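Closero sorting line: how the jobs are changing

The returns room at Wimholm gets its first arm in February. Until then the setup work is being done in simulation, and 12 of the 186 people on site have been trained to run it. They choose the items, start each run and mark the grasps that need another try.

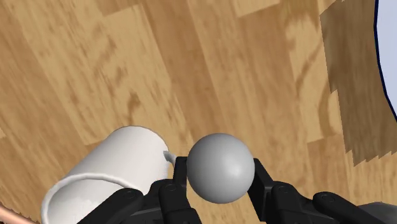

One reader, Escobedo, wrote in to ask whether pay grades will move with the new duties, and said the training hours should count as regular shifts. They do count. Grades are still being discussed with Ludon, which supplies the software. 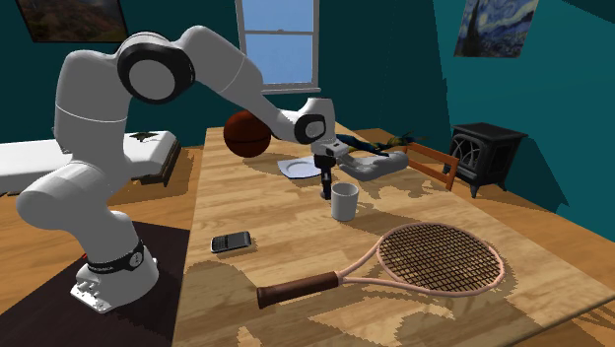 Hand sorting will continue on both shifts through the first 13 weeks. After that, five sorting posts become operator posts, and the people in them now have first choice. Anyone who would like to stay on hand work can ask for a move to packing. Sign-up sheets are at the shift desk until 17th July.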